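Section 4. Damari bath cleaner: set-up and first run

Read section 3 first if the unit is still in the box. Guide covers the benchtop model only, not the floor one. Last edit February, K. Mizuno.

Before you start

Pick a flat bench near an outlet. Dark cover on the bench if you have one, clear parts are easier to spot on it. Keep the cover clear of the air vents.
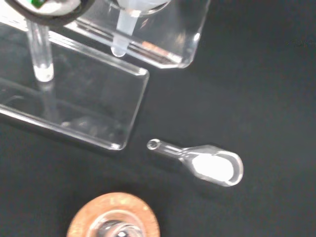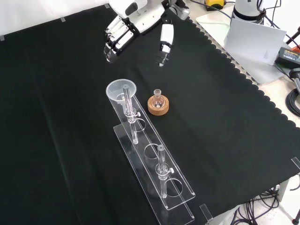
You need: the bath, basket, lid, drain hose, one bottle of Gralier concentrate, a jug, a lint free cloth.

Filling

1. Power off, plug out. Check the drain valve is closed (handle across the pipe, not along it).
2. Basket in. Never put parts straight on the tank floor.
3. Pour in 3000 ml of clean water. Should land between the two lines on the tank wall. Under the lower line, do not run.
4. Add concentrate, 6 ml per liter. More does not clean better, it just foams.
5. Lid on. Dry off any drips on the outside before plugging in.

CAUTION: No alcohol, acetone or any other solvent in the tank. Fire risk. Water and Gralier only.

Note: Tap water is OK for metal. For clear plastic use distilled or you will be wiping spots all afternoon.

Degassing

Fresh water holds air and the bath runs weak until its gone.

6. Plug in, switch on at the back. Display shows two dashes.
7. Hold MODE until DEG lights up. Press START.
8. Let it run 7 minutes with the basket empty. Buzzing is normal, rattling is not. If it rattles, stop and reseat the basket.

Only needed after a refill. Skip it if the same water was used earlier in the day.

First load

9. Rinse off loose grit under the tap.
10. Lay parts in one layer, not touching. Small stuff goes in the mesh cup (Zovico cup fits, so does the old Uchida one, but take the handle off that).
11. Set time. Metal, 4 minutes to start. Clear plastic, 1 minute, heat OFF, then check for fine cracks at the edges and the drilled holes.
12. START. Lid stays on. Hands out of the tank while it runs, no exceptions.
13. Lift the basket by both handles, let it drip, rinse parts in a clean jug, pat dry. Don't rub plastic.

CAUTION: Heater stays hot after the display goes off. Wait before draining.

If something is wrong

Display blank: check the switch at the back, then the fuse drawer beside it.
E2: water too low. Top up, press STOP, start again.
E5: overheated. Leave it off with the lid open for an hour. Comes back a second time, tag it out and tell Gonçalo Nogueira.
Foam over the rim: to much concentrate. Drain, refill, degass again.

Draining

14. Plug out. Hose on the valve, other end in the sink, below tank level.
15. Open the valve slowly. Don't tip the unit to get the last bit, use the cloth.
16. Close the valve, wipe out the tank, leave the lid off overnight.

Weekly cleaning and the foil test are in section 5.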